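We use cookies to improve your visit. By staying on this site you accept our cookie notice.

Reading time: 3 min

Ulstead publishes free care guide for hand-held grippers

MURPORT, June 27, 2024 – Ulstead, a maker and servicer of gripping tools for robot training, has today published a care guide for hand-held grippers. The guide is written for the people who use these tools every day. It explains how to set up a gripper at the start of a shift, how to look after the straps and the fingers, and when the tool must go back to the workshop.

Hand-held grippers are used to record how a person does a task, so that a robot arm can learn to do it later. The tool has the same fingers as the robot, but it is carried by a human hand. For this reason it gets a different kind of wear than a machine which is fixed to the floor. Straps become soft, hook-and-loop pads fill with lint, and markers are touched by fingers many times a day.

"In our workshop we receive many grippers which are not really broken," said Ravindran Nambiar, head of service at Ulstead. "The strap does not hold any more, so the operator presses the tool harder, and then the finger joint begins to suffer. It is a small part with a large effect. We wanted to put on paper what our own technicians do."

The guide has 90 pages and divides the work into daily, weekly and yearly care. The daily part takes 6 minutes for one pair of grippers and needs no tools except a soft brush and a dry cloth. The operator first opens and closes the fingers slowly, without any load, and listens for rubbing. After this, the strap is opened fully, brushed and fastened again with the hand inside. A strap that was fastened on an empty tool is nearly always too tight or too loose.

The weekly part treats the screws of the fingers, the cable and the marker cube. Ulstead asks users not to clean the printed faces of the cube with alcohol, as the black areas can become grey and the tracking software then loses the tool for short moments. If a face is scratched, the complete cube should be changed – a single new sticker is rarely placed straight enough.

For the yearly service the tool is opened. This work stays with a trained technician, and the guide describes it mainly so that customers know what they pay for. The finger joint is cleaned and greased, the guide rails are measured, and the cable is changed if its jacket is hard near the plug.

Before publication, the guide was tested for 3 months at the training site of Cavalcanti in Arngate, where grippers are used in pairs. During the test the teams completed 3270 daily checks and wrote their remarks in the margin of the printed pages. Several of these remarks changed the text. The chapter about straps was moved to the front, and the drawing of the finger joint was made larger, so it can be read while standing.

"At first the teams feared more paperwork," Mr. Nambiar said. "Now they have one sheet on the wall and a pencil on a string. I was glad to see it, because a guide of 90 pages is good for the shelf, but a sheet is good for the morning."
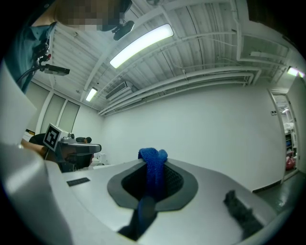

How often should the strap of a hand-held gripper be replaced?

Replace it as soon as it slips under normal pull after brushing. Ulstead does not give a fixed number of weeks, because the life of a strap depends on the length of the shifts and on the dust in the room. A spare strap should be kept with each pair of tools. The new strap is threaded with the soft side toward the hand, and the finger movement is checked again before work continues.

The care guide and the one-page daily sheet are available free of charge from the Ulstead service desk in Murport, in printed form or as a file. Customers with a service contract receive the printed version together with their next spare parts order. Questions and corrections from users are welcome and will be considered for the second edition.

About Ulstead
Ulstead builds, services and repairs grippers and gripper parts for robot training and light assembly. The company has its workshop and office in Murport.

Press contact
Ulstead Press Office, Murport

Recent items
– Ulstead opens spare parts counter in Murport
– Finger joints: new grease for cold rooms
– Service training dates for Arngate customers
– How to pack a gripper for shipping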